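Unham residents' choir marks 65 years with a return to the town hall

Print this article | E-mail to a friend

18 December 2018 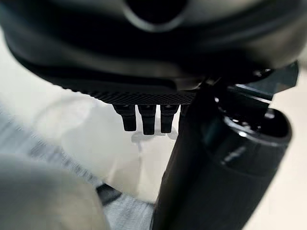 Margit Barta was asked first whether a choir of its age could still find new singers, and she replied that the waiting list had never been longer. Ms Barta has directed the Unham Residents' Choir for three seasons and will conduct its anniversary concert in February.

The programme centres on a cantata by Gyula Tóth, written for the choir and not heard since its first performance. The parts were found in a cupboard at the Plalitz Street school during the move to the new building.

"We had the alto and bass books complete, and a tenor book with two pages missing," Ms Barta said. "Dénes Erdős rebuilt those bars from the organ score. I cannot hear the join, and I have tried."

Rehearsals are held on weeknights and last until nine. Members are not auditioned, although newcomers are asked to attend five rehearsals before they perform. Ms Barta defended the rule.

"It is fair to the person as much as to the choir," she said. "Some people love singing and dislike rehearsing. They should learn that before they buy the black folder."

The town hall seats 652. The choir last sang there before the balcony was closed for repairs, and has since used St Anne's, where the echo favours slower music. Ms Barta has asked the basses to sharpen their consonants – a request she expects to repeat.

Asked about her own plans, she said she would stay for at least one more season. "There is a Christmas book I would like to retire," she said. "The membership does not agree with me."

Tickets are available from the town hall box office.

Comments (3)

Lucinda Abernathy: Please do not retire the Christmas book.

Imre Csizmadia: Is there a ramp at the side entrance now? My mother would like to come.

kun_alto: I sang in the first row for years. Good to see the Tóth back.

This site uses cookies. By continuing to browse, you accept our cookie policy.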